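Reading time: 2 minutes

PARENTS' GROUP ASKS COUNCIL CANDIDATES TO BACK LATER MEETING TIMES

Flanthorpe, August 1, 2023

Stilley Parents' Voice has written to all 18 candidates standing for Flanthorpe Town Council, asking them to move full council meetings from two in the afternoon to seven in the evening.

The group says the present start time keeps out people with jobs and anyone who has to collect a child from school. A petition calling for the change has been signed by 842 residents, 208 of them in the Jultton ward, where turnout was lowest at the last election.

"I have wanted to speak at council three times this year and I have managed it once, by taking unpaid leave," said Daithí Ó Dubhghaill, who chairs the group. "Decisions on nursery places and bus routes are being made while the people who use them are at work."

The council last looked at the matter in April, when a motion for a six-month trial of evening meetings fell by one vote. Members who opposed it raised the cost of keeping the building open and the hours worked by staff.

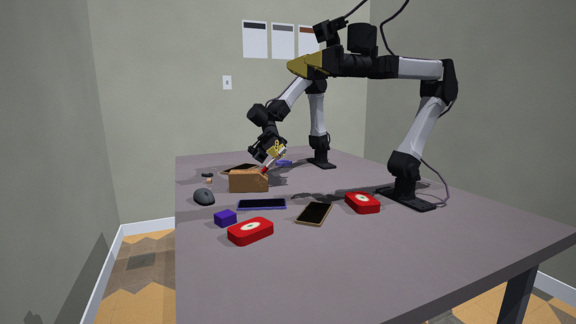
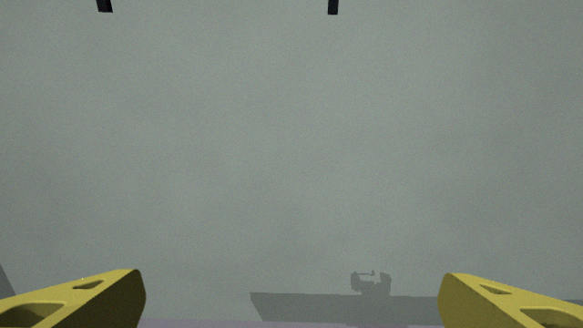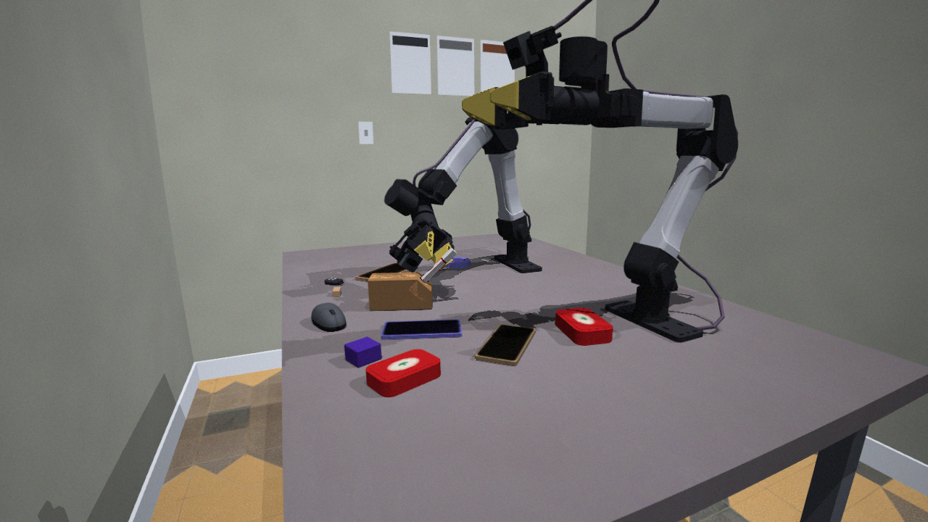 Stilley Parents' Voice is also asking for written questions to be accepted up to noon on the day of a meeting. The present rules require 7 days' notice, and the agenda is often published after that deadline has passed.

Replies from candidates will be put on the group's website in full as they arrive. The group does not endorse any party or candidate.

Chang ward residents who have not yet signed can do so at the library until polling day.

ENDS

14 shares | 3 comments

Contact: Stilley Parents' Voice press desk | © 2023 Stilley Parents' Voice | Back to top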